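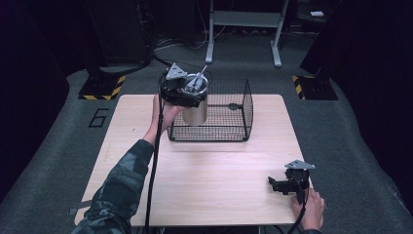 Figure 1. Steel canister and black wire-mesh basket, light table.

Week 4 notes: Small containers on a work surface
Unit 2405, Workplace Organisation, Lullthorpe campus

This week covers where a container lives, and what has to stay clear around it. Read these before the Friday workshop and bring the Hebden worksheet.

A basket with an open front lets you slide a canister in at table height. One with four full walls means lifting everything over the rim. Mesh also lets you check the contents from the side - handy on a shared bench.

Terms used in the workshop:
Home position: the spot an item goes back to after use.
Clear zone: bare surface kept free in front of the home position. We use 25 cm. 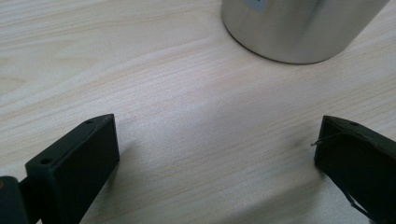 Where should a metal canister go if it has no lid?
Towards the back of the bench, upright, with the clear zone between it and the person working.

Labels come next. Put the label on the side facing the user, high enough to read over whatever stands in front. Paper labels are fine for the workshop. The Omus kit has a sheet of 200, so please don't take a whole sheet each.

Wiping down is done before items go back to their home positions. Work along the grain on timber and timber-look tops

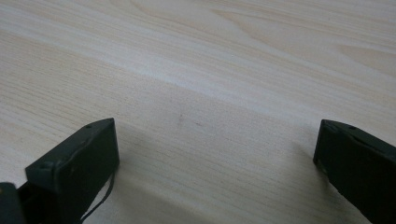

and lift each item as you go, so that grit doesn't get dragged under the base. A pale top hides dust and shows rings, and a dark one does the opposite. Neither colour is marked down in the assessment.

Worksheet, part B: draw your own bench from above. Mark the home positions, then the clear zones. Scale is your choice but write it on the page.

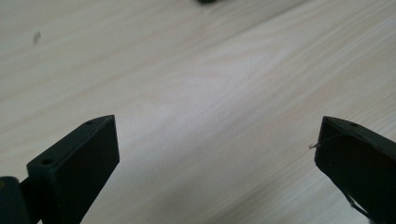

Light wood-grain tabletop, Workplace Organisation

Part C is the short written answer. Compare your drawing with the Florko layout in the reader and say what you would move. Dot points are okay. Hand it in at the end of the workshop, stapled to part B.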